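Brunov Ki Two-Finger Gripper Kit

Item 2330-K. Ships from the Skedville warehouse. Price: $1,184 for the gripper, wrist camera and cable set. Arm not included.

The Ki is a two-finger gripper for small and mid-size robot arms. It is made for picking up everyday items in shops, stockrooms and classrooms. The fingers are slim and taper toward the tip, so they can work beside and inside bins. A small camera mounts at the wrist and looks out along the fingers.

See it at the Skedville open day

We run the Ki at our Skedville showroom on open day each August, starting at 10 a.m. The demonstration area has a bare concrete floor, and we use the kind of things people keep in an office or a workshop: plastic bins, pens, rulers, mesh shelving. Items may be standing, leaning or lying on their sides. Visitors can watch the wrist camera view on a screen next to the operator's table.

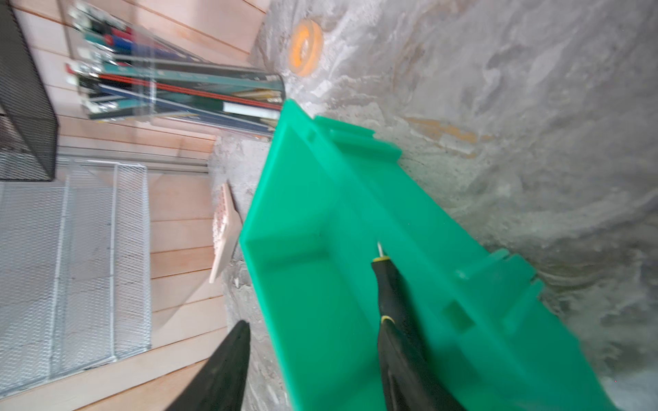

Page 51

A green storage bin on its side is one of the harder items for a two-finger gripper. The walls are flat and smooth, and the inside corner is in shadow. One finger can go inside the open bin while the other stays outside the wall. The stepped rim gives a second place to take hold. Long, thin items such as pencils and rulers in a clear container call for a narrower opening and a slower approach.

Each run takes a few minutes, and there is time for questions between runs. The operator can change the grip width and closing speed from the handheld controller. If you want to try it yourself, sign up at the front desk when you arrive. Children need an adult with them at the controls.

What comes in the box

Gripper body with two black fingers
Wrist camera and bracket
Power and data cables
Mounting plate and screws
Printed setup guide

Options

The Dondov mounting stand holds the arm at table height and rolls on four locking wheels. Ordered with the gripper kit, the two come to $3,167. Spare fingers are sold in pairs. Please give the item number when you order spares, as older fingers use a different screw.

Orders and visits

Kits in stock leave the warehouse within three working days. To bring a group to the open day, write to the Skedville showroom with the number of people and the time you expect to arrive. Parking is behind the building, and the entrance is on the same side.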